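Clilley Skado 262 Managed Leaf Switch

The Skado 262 is a fixed-configuration top-of-rack switch for storage and compute networks that run Ethernet at the edge and carry RDMA traffic on the same links. It replaces the Skado 260 in the Clilley range and accepts the same power supplies, fan trays and rail kit.

Packet buffer is shared across all ports. The allocation for each traffic class is set in the switch profile and can be changed without a reload. Priority flow control and explicit congestion notification are both supported and are disabled in the factory profile.

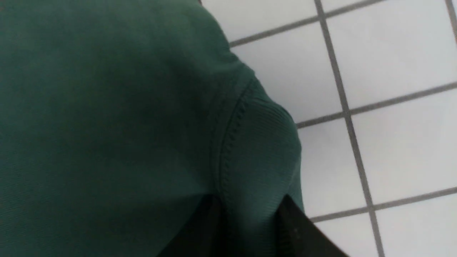

Dark green knit with ribbed band

Management is by serial console, SSH or the REST interface. A dedicated management port is located on the rear panel and does not forward data traffic. Configuration files from the Skado 260 can be imported with the convert command, which writes a log of any statements it could not translate. Check the log before committing. Port names on the 262 start at 1; the 260 started at 0.

Power supplies are hot-swappable. With one supply removed, the switch continues to run at full load on the other. Fan direction is fixed at the time of order and both supplies must match the fan trays. A mismatch raises a minor alarm at boot and a major alarm after 30 minutes.
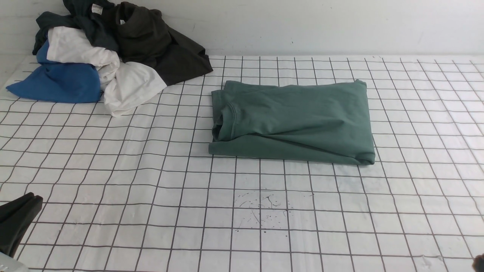
Networking > Data Center > Leaf Switches

Ordering and support

Part number 262-F has front-to-rear airflow. Part number 262-R has rear-to-front airflow. The base unit is priced at $1,463 with one power supply, two fan trays and a console cable. The second supply, rail kit and optics are ordered separately.

Hardware warranty is 60 months from the date of shipment. Software updates are included for the same period and are posted to the Pevcombe support portal. Units bought through another reseller must be registered on the portal before updates can be downloaded.

Optics from the Prins series have been tested in all ports. Third-party optics will link if they are correctly coded, but diagnostic readings may be missing or wrong, and support may ask for a Prins module to be fitted before a fault is accepted.

Release note, 4th September: software build 30 corrects a fault in which the management port dropped its static address after a profile change. Units shipped in August have the earlier build and should be updated before installation. The procedure was written by Joris Timmermans and applies to both part numbers. Save the running configuration to an external host first. The update restarts the forwarding plane once.

Volume pricing and evaluation units are handled by Deepika Marar in the Pevcombe sales office. Evaluation units are supplied with both power supplies fitted and are returned at the end of 30 days unless a purchase order has been received.

Related items
Skado 260 Managed Leaf Switch (discontinued)
Skado Four-Post Rail Kit
Skado Fan Tray, Rear-to-Front
Skado Spare Power Supply
Prins Short-Range Optical Module
Prins Direct-Attach Copper Cable
Clilley Serial Console Cable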